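Search the archive Go Advanced search

Re: [prullby-users] how many demos before the fridge task does anything?

Posted by Tahsin Jayawardena, Jun 20, 2020

Naheed Mengal wrote:
> Hi all. Trying to get the fridge task going in Prullby and getting
> nowhere. I've recorded 22 demonstrations with the Khan controller, all
> by me, all in the same kitchen layout. Training runs fine, loss goes
> down, but at rollout the arm goes to the door and just sort of hovers
> with the tray. Twice it has let go of the tray completely. Do I need
> more demos or different ones? Also is anybody using the Kurum
> converter on files from the new recorder? Mine come out with the
> gripper channel full of zeros.
>
> Naheed

Quick one as I'm out the door in a minute.

Converter first – yes, known, the gripper channel got renamed in the recorder and Kurum still looks for the old name. Fills it with zeros and says nothing. There's a flag, --grip-key, put the new name in there and convert again. You don't need to re-record anything. But check it before you do anything else becuase if you trained on those files then the policy has never once seen a closed gripper, and that's your dropped tray right there.

Now the demos. 22 isn't hopeless but all from one person in one layout is thin. I had 39 for the same task and it still hovered. What I'd done without noticing – I always stopped with the tray in front of the open door to have a think about which shelf. Every single time. A second or two of nothing, and the thing learned the nothing beautifully. Go back and plot joint velocity for a few of yours, I bet there's a flat bit.

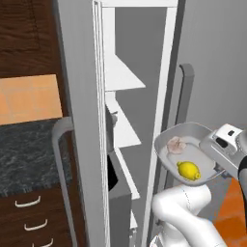

So what I did. Threw out 16 of mine, the worst dawdlers. Re-recorded with the target shelf decided before pressing start – written on a bit of paper next to the keyboard, not very scientific. If I hesitated I binned it and went again. Trimming the pause out afterwards sort of works too but you get a jump in the arm pose and the smoother makes a mess of it, so I'd not bother.

Other things, no order:

- vary where the food sits in the tray. The lemon rolls if you tip too far, don't bin those runs if you recover, they're good ones. Do bin it if it goes on the floor.
- vary the tray tilt a bit at the approach. Mine were all dead level to begin with and the policy fell to bits the first time it wasn't.
- shuffle the kitchens. Cabinet and worktop textures are a one line change in the config, layout is a bit more work. Do at least 3 layouts if you can face it.
- door angle!! I left the door at the same angle for every demo and then wondered why it clipped the shelves when I opened it less. Randomise it at reset.
- get somebody else to record a few. Different hands on the controller make a bigger difference than I'd of guessed.

Also label your failures, don't delete them. I keep a seperate folder with one word per run (dropped, clipped, stalled) and it's saved me hours when comparing two policies. Stastard can read the labels if you put them in the notes field.

On the loss going down – ignore it more or less. Mine looked lovely on the set that hovered. Run rollouts, watch them, with the door angle randomised, same seeds each time.

If you stick your converted files somewhere I can have a look at the gripper channel, probably not till Monday though. And could you say which recorder version you're on, I want to add it to the bug report. I'm hoping the fix goes in for July but don't hold me to that.

Does the hover happen at the same spot every time or does it drift? If it drifts it might be something else and ignore half the above.

Tahsin

Filed under: Data collection, Demonstrations, Kitchen tasks

Contact the list owner | Messages are copyright of their authors | Back to top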